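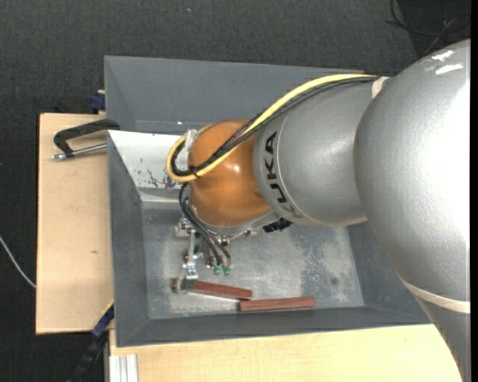 Velano Folding Drying Rack: Seven Months In

I went back and forth over this rack for most of a winter before I finally ordered it. Our old one was a hand-me-down that pinched your fingers every single time you opened it, and I had gotten so used to the pinching that I figured all drying racks did it. They don't! The Velano opens with one pull at the top and stands there, ready to go, before the cat has even come over to inspect it.

Setup

The legs come folded flat and the rails go in one at a time. The instruction sheet is a single page with very small drawings, so have your glasses handy. I put two rails in backward and had to start over, but I was still done before lunch.

Everyday use

We are a towel-heavy household (two swimmers and a dog), and it takes 7 bath towels if I double up on the bottom row. Sweaters lie flat across the top without sagging in the middle. I do wish the lower rails sat a little farther apart — jeans bunch up down there, and the waistbands take forever.

I also tried the Dunent, which my sister-in-law swears by. It's lighter and nicer to carry upstairs, but it wobbled on our kitchen tile with anything heavier than pillowcases on it, and back it went.

Complaints

The rubber feet come off. I've fished one out from under the dryer twice now, and a dab of glue in April seems to have settled the matter. The Holroyd store sells spares in packs of four if you lose one for good.

Would I buy it again? Yes, and I'd get the wide one next time.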